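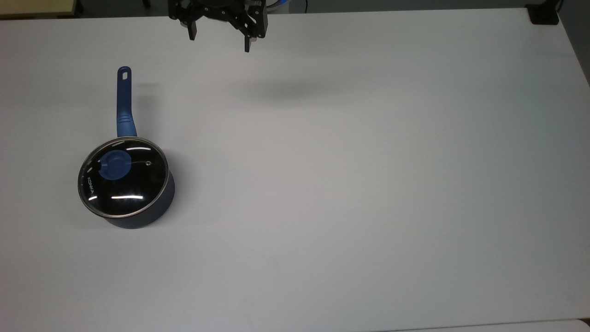
Small pans, and why I kept one

August was when I went through the kitchen cupboards properly. I'd been putting it off since the move. Most of the pans came from my old flat share with Tegan Ormsby, and half of them had lost their lids years ago.

I kept the little saucepan with the blue handle. It does porridge for one, two eggs, or the end of a tin of soup. The glass lid means I can see when the milk starts to climb, and the hole in the handle goes over the hook by the cooker -- one less thing to stack.

The big stockpot went to Hafiz Ginting, who cooks for a crowd most weekends. Two frying pans went to the tip. I looked at a new set from Hovus, but it was 689 for pans I'd mostly leave in the box, so I left it.

The cupboard now shuts without a shove. Next job is the drawer under the oven, where the baking trays are. I think there's a cake tin of Yutong Wei's in there that I should give back.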